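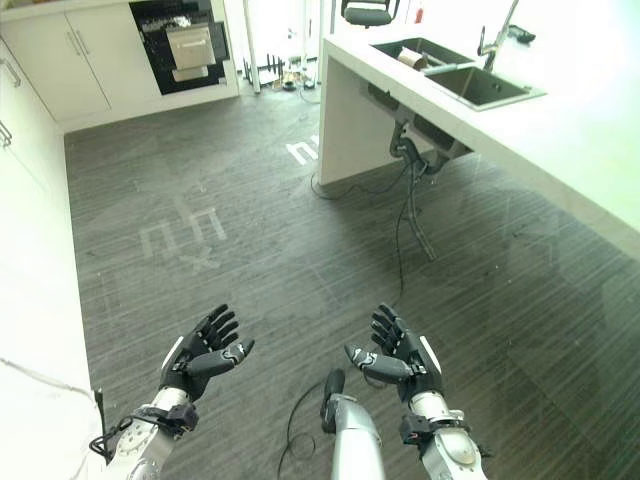 *Palms up in the test kitchen at Zavstead, with the sink and oven already in place.*

Ask Carola Lenz whether a robot can do the dishes yet and she grins. "Some dishes," she says. "Slowly!"

Her team at Zavstead has logged 1,617 tries at one chore: pick up a cup, rinse it, set it down. Last December the machine managed 37 cups in a row before it dropped one, and the whole room cheered (the cup was plastic). Wine glasses are still off the menu, and so is anything greasy.

What thrills me is the hands. Five fingers can turn a faucet, pull a cabinet handle and hold a sponge, all in a kitchen built for people. Myrtle Halvorsen, who writes the grip software, wants to try laundry next. Towels first, she says, then shirts. Fitted sheets can wait.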